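Forums > Robot Learning > Methods and Results > Sestar handheld demo results

Started by tkramer, October 31, 2018
By Toon Kramer

I went through the Sestar write-up twice and I still don't buy the main number. They collected 1,494 demonstrations with a handheld gripper, threw some out, trained on the rest, and report that the arm picks up a bottle in 581 of 1,000 trials. Fine. But the baseline they beat is trained on teleop data from a different room, with different fingers. So which part helped – the handheld collection, the soft fingers, or just having the same room in training and test?

Two views from the gripper camera so we're all talking about the same thing. 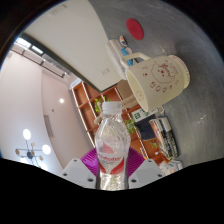
Bottle held between the ribbed fingers, wrist view.

Look at how much room you get with that lens. Ceiling lights, shelves, a mug, everything. A policy could learn where the bookcase is and do pretty well without caring much about the bottle.

grarnham_lab wrote:
I think you're being unfair. The wide view is the point. With a narrow lens the object fills the picture at close range and you lose all sense of where the hand is. We tried narrow first at Grarnham and hated it.

tkramer wrote:
I'm not against a wide lens. I'm against testing in the same room and calling it generalization. Page 16 has one sentence on "novel scenes" and no table.

motaung wrote:
Agree about the table, disagree about the bookcase. The camera moves with the hand, so the background swings all over the place. In the first one the whole room is tipped way over. Hard to memorize a shelf that never sits at the same angle.

tkramer wrote:
Hard, sure. Nets memorize hard things all the time. And the room doesn't always swing. Take a frame with the hand back from the table and the fingers open:

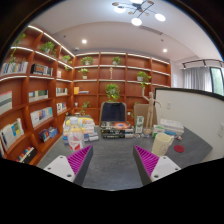 If most of the approach phase is like that, the background is a pretty steady cue. Cheap test: hang a bedsheet over the shelves and rerun. If the score holds I'll shut up.

sanden wrote:
A bedsheet changes the lighting too, so if the score drops you've learned very little. Better to swap what's on the shelves and leave the lamps alone. Also, did anyone find how they score a grasp? "Lifted" could mean a centimeter.

motaung wrote:
Didn't see it. Supplement says it's coming in November.

grarnham_lab wrote:
Still think 581 is respectable for clear plastic. Most of our failures are on see-through stuff.

tkramer wrote:
Maybe so, but then show me the opaque objects next to it. There's a mug right there on the table. Where's the mug score?

sanden wrote:
Emailed the first author about that and the lift height. Will post if I get an answer.

Recent threads
Do soft fingers hide bad grasp planning?
Fisheye calibration keeps drifting
How many demos before it stops helping?
Teleop vs. handheld, again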